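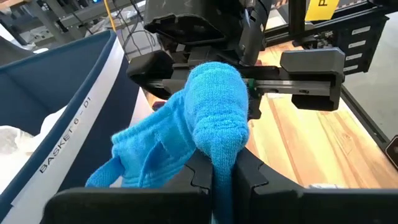 20 April 2023

Shares 197 | Comments 4

Went back to the Urby today. I had meant to leave it until I'd caught up on the invoices, but the trial runs out soon and I still can't say whether I want to keep the thing, so the invoices waited.

Socks again. I did towels and pillowcases on the first days, and those went well enough that I stopped learning anything from them. A folded pillowcase is easy. Grolier's brochure is full of pillowcases. What I need help with is the odds and ends that come back at the bottom of every bag, and most of that is socks.

Got in early and turned everything on. Startup is still slow. The arms go through their little stretch, the grippers open and close, then the tablet sits on the loading page long enough to make coffee. I made coffee. When I came back it wanted me to accept an update, which I put off. I accepted one last week and lost most of a morning to it, with the basket map wiped and everything to teach over again. The manual says the map is kept through updates. Mine wasn't.

First run was plain cotton ankle socks, all dark. It picked them off the table one at a time and dropped them in the right basket with hardly any trouble. Slow, though. I can do a pile like that while talking on the phone and be done before it has its rhythm. The sales line is that it doesn't need to be fast, it just needs to keep going while you do something else, and I think that's fair up to a point. The point is whether I can really walk away from it. Yesterday I couldn't. Today was better.

Second run was terry and fleece, the fuzzy ones people wear around the house. I had put off trying these. The loops catch on the teeth at the ends of the fingers, and once a sock is hooked on, the gripper opens and the sock stays where it is. The machine doesn't know that. It goes off to get the next one with the first one still hanging on. I called the help line about it on the second day and they told me to lower the grip force. I had already lowered it. Then they told me to raise it a bit and slow down the release, which made no sense to me, but I wrote it down and tried it this morning and it did help. Still a hang-up now and then on the long ones. Pinching closer to the toe seems to be better than pinching at the cuff, where it all flops about and the second gripper has trouble finding an edge to take.

The handover between the two arms is the part I like best and trust least. When it works, the one arm holds the sock up, the other comes in open, closes, and the first lets go. You can see why they put it in the demo. When it doesn't work, both hold on and there's a tug, and then the tablet beeps and asks me what to do. I don't care for the tug. A cheap sock can take it. I would not put anything knitted by hand through this machine, and I've told the front counter that for as long as the trial lasts anything like that goes in the other bin.

Grolier sells a softer set of fingers with no teeth. I asked the price and it's $314 for the pair, plus shipping, and they aren't part of the trial. I would have to buy them to find out whether they fix the problem. I said that seemed backward and the man on the phone said he would pass it along.

Lunch at my desk. Read the contract again while I ate.

It's $2,177 a month after the trial, on a one-year term, or more if you go month to month. That covers the arms, the tablet, the baskets and a yearly service visit. It doesn't cover fingers, which they call a wear part, or anything to do with the table. It also doesn't cover the Hung software beyond the basic level. Hung is the part that decides what goes where. On the basic level you get color and size. If you want it to match pairs you have to go up a level, and matching pairs is what I'd actually been picturing when I signed up for this. The trial has the higher level turned on. I only found that out today, on page nine, in the part about what changes when the trial ends. I should have read it properly in December when they first sent it over.

So there are two questions and I had been treating them as one. Is the machine any good, and is it any good without the pairing turned on. I changed the setting after lunch and ran a mixed load on basic to see what I'd really be getting. It sorted by color fine. Gray and light blue got mixed up under the window end of the table where the light is strong in the afternoon. It didn't pair anything, of course. I ended up with tidy baskets of single socks that I would still have to go through by hand, so I'd save the first step and not the second. The second is the one that takes the time.

Turned pairing back on and ran the same load. Much better, and more interesting to watch than I expected. It sets one aside and goes looking. It got a couple of pairs wrong where the pattern was nearly the same and the size was off. I'd have caught those, but I have also sent out wrong pairs myself, and customers do call about it.

The shop over in Plarkberg has had the older Urby, the one-arm model, for a while now. I talked to the owner at the supply counter when I was first looking into this. She said it was the best thing she'd bought and also that her daughter stands next to it most of the day. I didn't put those two things together at the time. I might drive over next week and just watch it for an hour without a sales person there.

Things I want to remember before I make the call:

The baskets themselves are good. Sturdy, light, easy to carry by one side, and the lettering on the rim is big enough to read from across the room. I'd buy the baskets alone.

The stop button is in a bad place. I have to lean past the arm to hit it. I asked if it could be moved and they said yes, for a fee, by their technician.

The noise is fine. A hum and some clicking. I could have the radio on.

The arms need more room than the drawing showed. I've been walking sideways between the shelves and the table all month and have a bruise on my hip from it.

Cleaning takes longer than they say. Terry sheds. By midafternoon there was lint packed into the notches and along the moving parts, and I had to stop and get it out with a toothbrush. The daily check on the tablet tells you to wipe the fingers with a dry cloth. A dry cloth does nothing. If I keep it I'll need to build that into somebody's day, and I'd like Grolier to tell people so up front.

The guarantee says that if you aren't satisfied after a batch of 100 test items run with one of their people on the line, they take it back at no cost. I haven't booked that call yet. I think I'll ask for it to be done on fuzzy socks and nothing else, with the standard fingers, and on the basic level of Hung. If they want to pick the load themselves I'll know what to think.

Ran one last batch before closing, half terry and half plain, and made myself sit in the office with the door shut for the length of it. I did the invoices. It beeped twice. The first time was a sock that had slid off the table onto the floor, and the machine had noticed it was gone, which I'll give it credit for. The second was one stuck on the fingers again. I pulled it off, pressed continue, and went back in. The invoices for the first half of the month are done. I wouldn't have got to them today if I'd been sorting.

That's worth something, but I don't know that it's worth the monthly figure with the pairing added on top. I asked for the price of the higher level in writing and was told I'd have it by tomorrow. I also asked whether the toothless fingers could be lent to me for the test call and got a maybe.

Shut it down, wiped everything, threw out the lint. Left the mixed load on the table for the morning. Need to order more toothbrushes, and call the landlord about the back door, it's sticking again.

Share this entry | 197 shares
4 comments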